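Can a machine put the dishes away yet?
7/25/20

Posted under: robots, chores

I spent most of my working life on conveyor and packaging lines in Flallport, and every year or so a relative asks me when they can buy something that does the dishes. They mean the whole job, from the table to the cupboard. The dishwasher, which is a very good robot that happens to have no arms, doesn't count for them. I have given the same answer since I retired (not yet, and not soon at a price you'd pay), but I had stopped checking whether the answer was still right. So I spent part of the spring and summer reading papers, watching unedited footage where I could get it, and building a small bench setup of my own.

First, what I mean by "do." On a shop floor a machine does a job when it meets a rate, a reject limit and an uptime figure with one operator looking after several stations. If a person has to stand beside it with a hand over the stop button, the person is doing the job and the machine is an expensive tool. I apply the same rule at home. A robot that loads a rack while its owner watches has saved the owner nothing.

The shop floor side is easier to report on. The Prostus plant outside Flallport has run an arm on end-of-line case packing for years, and it is boring in the best sense. The cases arrive in the same orientation, at the same height, within a couple of millimeters. The arm sees very little and doesn't need to. When a case shows up crushed, the cell stops and a light comes on. Somebody walks over, pulls the case and restarts. All of the intelligence went into the fixture and the infeed, and I say that as someone who drew a few of them.

Move the same arm forty feet over to kitting, where mixed small parts go into a tray, and it falls apart. Phelan, the integrator that did the packing cell, quoted a kitting cell in December and then withdrew the quote after trials. The parts were shiny, they came tangled, and two of them were bags. I don't blame Phelan. They were straight about it, and the people doing that work by hand are still doing it by hand.

A kitchen is kitting with water added. Consider only the rack step, where a plate goes into a slot or comes out of one. It is the step I would have picked as the easy one.

A plate is a rigid part with a known shape. The rack is a rigid fixture with regular spacing. On paper it is peg-in-hole with generous clearance, and industrial arms have done peg-in-hole for decades. The trouble is in how the part is held. Two fingers pinching a rim give you a good grip in one direction and a poor one in the other, and the plate wants to rotate about the pinch line. If the lower edge touches a peg on the way down, the plate pivots, and now the controller's idea of where the far edge is has gone wrong by an inch or more. A person feels this in the wrist and corrects without noticing. An arm without force sensing keeps pushing.
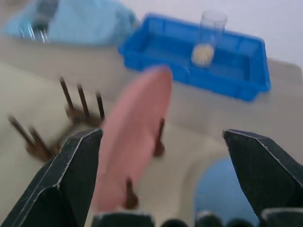
Then there is vision. A camera at the wrist has the advantage of being where the work is, and the disadvantage of moving with it. During a fast move the image smears exactly when you would like a clean edge to measure. You can slow down, you can add light and shorten the exposure, or you can stop short of the rack, take a sharp view, and do the last few inches from memory. I tried the third on my bench and it works until something gets bumped in those last few inches. Slowing down always works. It also takes the cycle time from tolerable to silly.

Glass is the other known problem. Depth sensors of the type hobbyists can afford tend to see through a drinking glass and report the wall behind it, or report nothing. In a factory you would refuse the part or change the sensor. In a kitchen half the load is glass, and it stands right next to the things you are reaching for.

My own setup, for those who want the details. The arm is a secondhand Femar bench unit, five axes, with a rated payload I wouldn't trust at full reach. The gripper is a two-finger parallel type with rubber pads glued on. The rack is a cheap peg rack screwed to a board so it can't walk. I used one size of plate, melamine, dry, always handed over from the same cradle. In other words I cheated everywhere I could, because I wanted to know what the last step costs when everything before it is perfect.

I logged 69 insertions. On 17 of them the plate either ended up across two slots or was let go before it was seated. There were no breakages, which is why it was melamine. Nearly all the bad ones began the same way, with the lower rim touching the top of a peg. When I added a small compliant joint (a block of stiff foam between the wrist and the gripper, nothing clever) the rim usually slid off the peg and down into the slot by itself. I don't have a proper count for the foam version yet, and the foam has started to tear, so I won't quote a rate.

Total spend was $3,289, and that leaves out my time and the first gripper, which I ruined by running it into the board. For comparison, a person with no training racks a plate in 2 seconds, wet, any size, while talking.

The research work I have read is well past my bench. The better groups no longer program the motion at all. They have people guide the arm through the chore many times and fit a model to the recordings, and the resulting motion has something mine lacks: it wiggles. It touches a peg, backs off slightly and tries again, as a hand would. I find this more convincing than any amount of smooth footage. What I can't find is the number I would ask any vendor for, which is how long it runs between interventions, in a kitchen it hasn't seen, with the owner out of the house. Success rates are given per attempt, usually after a reset by a person. Ninety percent per attempt sounds fine until you multiply it across a sink full of dishes.

There is also the matter of what happens after a failure. A packing cell can stop and turn on a light. The household equivalent is a text message telling you that a plate is stuck, which you will get at work. A useful home machine needs a safe way to give up on one item and carry on with the rest: set it down somewhere out of the way, leave it, and tell me later. I have seen very little work on giving up well, and on a line it is half the engineering.

So, for the relatives. Floors, yes, if you pick up the cords first. Lawns, mostly. Laundry folding, slowly, for towels, with somebody feeding them in. Dishes from table to cupboard, no. Racking plates alone, under the conditions I gave it, sometimes, and I would still want to be in the room.

Next I want to replace the foam with a proper spring joint and rerun the same count with the plates wet. If anyone has a source for small rubber flexures in the 10 to 15 mm range, preferably one that will sell fewer than a hundred, leave a comment. I also have a spare Femar wrist encoder board, working when removed, free for the postage.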